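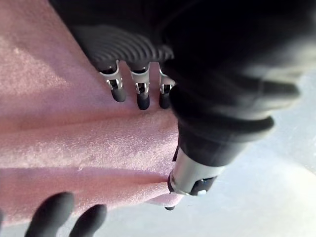

Right, towel thread, as promised to the three of you who asked 🧵

I've finally had it with our bathroom towels going crunchy. Four years of fabric softener and they felt like toast. So in August I stopped using it altogether and oh my goodness, the difference!

Wash at 40, half the powder you think you need, a good hard shake before it goes anywhere near a rail. The shake matters more than anything (mind the light fitting, ask me how I know)

Next job was the rail. Our old chrome one from Pratetti wobbled every time you grabbed a flannel, so it's gone. Dark grey bar now, square brackets, light grey wall, pink towel over the top. I was nervous about pink with all that grey but I love it??
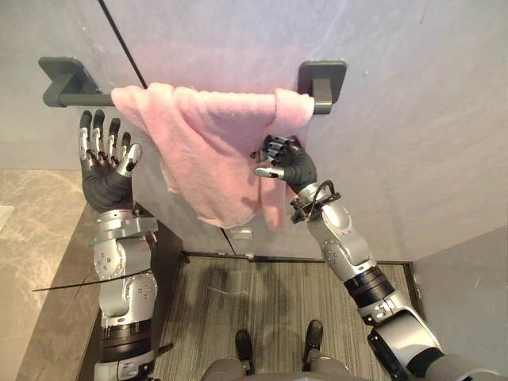 Sewwandi Sheikh replied that I should fold mine in thirds lengthways first, then hang it, so the edges don't show. Lovely idea, and it does look like a hotel, but a thick one stays damp in the middle at our house. I'm sticking with one big messy layer!

Few of you asking about bobbles on pink terry. I leave the tiny ones alone and snip any pulled loops with nail scissors. Never tug them, you'll get a ladder right across

Bath mat next. It's a state. Might do that one tomorrow if the kettle and I get a quiet hour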